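# Zerer storage baskets, smoky grey – my review after some weeks

I bought the Zerer baskets for one problem only: the cutlery. In our flat in Rurnby the kitchen has a single drawer, and it is too narrow for a normal cutlery tray. My neighbour Adi Nugroho had these baskets already and he recommended them to me.

I paid 232 for a pack of seven at the Nasution shop in Hastthorpe. It is not cheap for plastic, but the same shop asked 62 for one basket with a lid, so the pack seemed the better choice.

**What I like**

The walls have slats, so crumbs and dust do not stay in the corners so much. Each basket has oval openings for the hand at the front and at the back, and I can pull it from a shelf with two fingers. The plastic is a see-through grey. I was afraid it would look dirty, but with a white table it looks quite nice. They are shallow, so a spoon does not disappear at the bottom.

Washing is easy. I use warm water and a soft brush, and then I leave them upside down on a towel.

**What I like less**

There are no dividers. If you want forks and knives apart, you need one basket for each, and this takes space. Long tools must lie diagonally. The baskets are also very light – when I pull out one thing quickly, the whole basket comes with it. I put a piece of rubber mat under mine, and it helps.

The label on the pack gives a length of almost 60 cm for two baskets end to end, so please measure your shelf before you order. I did not, and one basket now lives in the bathroom.
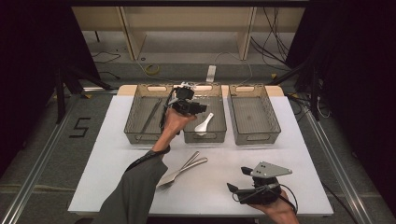
*Three of the baskets side by side, with a fork lying in front of them.*

**Would I buy again?**

Yes, but I would look for a smaller pack. For a drawer with fixed sections you do not need them. For an open shelf or a table they are good, and I give four stars out of five.

Ilham Teoh, 23/06/2021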